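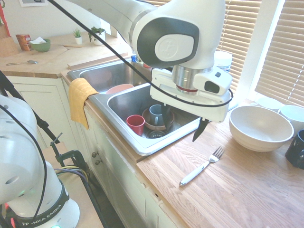 Robot grippers face off over the dirty dishes in Wiltville

WILTVILLE — Anyone who has ever fished a butter knife out of a sink full of dishes knows it takes a bit of care, and a small engineering shop here has spent a good part of September finding out which robot hand does it best.

Flondano, which sets up and tests robot arms for companies that don't have the staff to do it themselves, has been comparing two grippers on everyday kitchen chores. One is the standard parallel gripper the shop has used for years, with two straight fingers that open and close like a vise. The other is a softer-fingered model from Gekimach, a newer maker whose fingers bend a little when they meet something hard. Both are driven by the same controller, a unit from Uçar, so that any difference in the results comes down to the hand and its fingers.

The list of chores will sound familiar to anybody who has ever been on kitchen duty. There are mugs to lift, bowls to turn the right way up, and forks and knives to pick up and put down again somewhere sensible. Each gripper gets 20 tries at each of 15 tasks, and the crew resets the dishes between tries, which makes for long afternoons and a good deal of coffee.

Mugs have been the easy part so far. Both grippers do well with them, though the softer fingers are more forgiving when the arm comes in a touch crooked. Bowls are harder, especially the wide, heavy ones, and here the older gripper has the edge because it squeezes more firmly on the rim and the bowl doesn't swing as much on the way up.

Then there is the flatware. A fork lying flat on a countertop leaves very little for a gripper to get hold of, and a knife can be held well enough to lift and still twist in the fingers once the arm starts to move. The test crew went through 43 practice runs with forks and knives alone before they were happy with the settings, and they changed the fingertip pads six times along the way — a fiddly job that calls for a tiny wrench and a lot of patience.

The shop isn't ready to name a favorite just yet. The softer fingers are kinder to the dishes, but the pads wear faster, and the older gripper is simpler to clean and quicker to put back in service. There has even been talk of mixing the two and fitting softer pads to the straight fingers, which a few people on the crew wanted to try from the very first morning.

Flondano plans to share the full results with its customers once the last of the tasks is finished. After that, the same two grippers move on to folded towels and grocery bags.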